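Print this page | E-mail this page

Speaker notes: The grip that let go
Posted in April by the Grelberg project team

Start with the fault and leave the project history for later. The gripper closed, the log said it was holding, and the item fell anyway. We had this 7 times in one run before we stopped the work.

The run was tidying in a furnished home. Pick up an item, carry it to the bin, let go over the bin. Total for the run was 2,211 picks. Most of the room will hear that and think 7 is a good number. Say plainly that we don't agree. One of the drops was a glass bottle, and it broke near a person's foot. No injury. The report went in the same afternoon.

Next, the kind of item that gives trouble. Pump heads from soap and spray bottles are the worst we have. They are light, the shape is uneven, and the part you want to grip is small. Pause here and let people look.

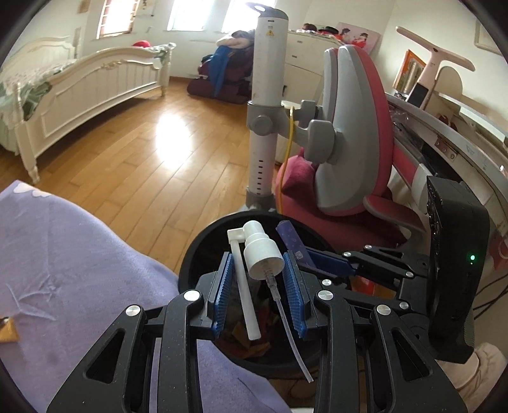 Yáñez asked at the dry run why the software didn't simply stop when the pads lost contact, and said that any drop over a floor where people walk should count as a safety matter from the first one. Agree with this. We logged the first four as handling errors, and that was our mistake.

Cause, part one. The controller worked out "holding" from finger position alone. If the fingers stopped short of fully closed, it took that as an object in the grip. Dirt in a joint can stop the fingers short too. So can a pad that has shifted on its mount. In both cases the log looks fine.

Cause, part two. The Wileo update changed the check interval to 100 milliseconds. Before that it was 30. We read the release note and missed the line. Show the note on screen if the projector is working.

What we changed:
- Interval back to 30.
- Motor current is now checked along with position.
- Joints wiped down before every run, and signed for.
- No glass on the pick list until further notice.
- Any drop outside the bin stops the run.

Expect a question about Braltuseo and whether their pads would have held. We haven't tested them. Say so and move on.

If time is short, skip the current plots and go to the stop rule. The slower runs are a real cost and people will ask about it. We don't have a figure yet.

Contact | Copyright Grelberg project | Back to top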